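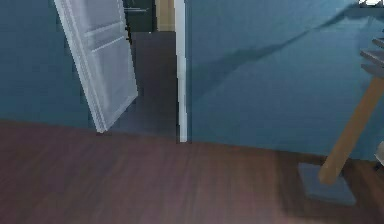
I got to Lesego Zwane's place at 9 in the morning and she already had two pots of tea going, one for me and one for the sourdough starter people (more on them in a minute). Lesego runs the Hustis Street seed library, and I've wanted to talk to her ever since a friend handed me an envelope of her beans and said, just plant these, trust me. I planted them. I'm a believer!

So how does a person end up with 1000 packets of seed in her house? "My aunt gave me a shoebox," she told me. "It had tomatoes in it, some squash, and a lot of stuff with no label at all. I grew out the mystery ones first. Wouldn't you?"

I would, yes. One of them was a small striped squash she still grows, and she calls it Pretorius after the name penciled on the lid of the box. She has never found out who Pretorius was.

The way it works is pretty simple. You borrow seed in spring, you grow it, and you bring some back in the fall. I asked if people really do bring it back, and she laughed so hard she had to put her cup down. "Maybe 30 people are good about it. The rest bring me zucchini. I don't need zucchini."

The starter people showed up halfway through all this (they swap jars of starter for seed, it's a whole thing) and we lost a good while to talking about rye flour. When we got back on track I asked what a beginner should take home. "Beans and lettuce. Let one lettuce go completely wild and flower, and don't pull it out when it gets ugly. People always pull it out."

She's picky about drying, too. Paper envelopes, never plastic, and a cool closet instead of the kitchen. She lost a whole year of peppers to a jar she closed too soon, and she's still mad about it.

The library opens again in May. I went home with lettuce, a pepper called Clavari, and three zucchini.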